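Running a small bakery's wholesale side
Speaker notes, Tridarness small food producers' evening, 7 p.m. slot

Open with the number. When we took on our first cafe account we sold 67 rolls a day to it and lost money on every delivery. Pause there.

Explain the setup at Cikel: one oven, one van, one counter. Wholesale started in January as a way to use the oven after the morning bake.

First point, pricing. We took the shop price and knocked a bit off. We left out the driving, the bags and the unpaid invoices. Tell the Jirnwood story, but keep it short. They ordered 900 rolls for a fair and canceled the night before. We had no written terms.
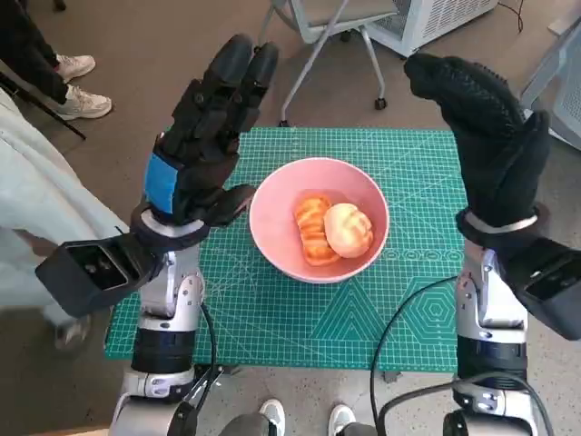 Two hands over a green cutting mat.

Second point, terms. One page is enough. Order cutoff is 2 p.m. the day before. Payment is due in 14 days. Canceled orders after cutoff are charged in full. Read the cancellation line out loud, then ask who in the room has one. Wait for hands.

Third point, minimums. Ours is now 285 dollars a week per account. We lost two cafes over it and the van got home an hour earlier. Mention Fjeld, the account that stayed and doubled its order. Don't go into their figures.

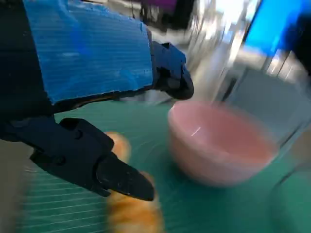 Blue corrugated plastic, ribbed, with a ragged lower edge.

Fourth point, growth. We now send out some 2,000 rolls a week. That is close to the limit for our oven. Say plainly that a second oven is a loan and a rewiring job, and we haven't decided. Skip the slide on flour contracts if it's past 7:25.

Leave time for questions. One usually comes up, so have the reply ready.
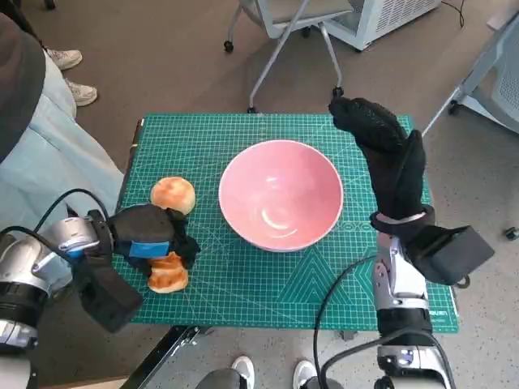 Should a new account get a discount to start with?
Offer a free sample tray instead, and keep the price on the invoice the same from the first week.

Put the terms sheets by the door before starting.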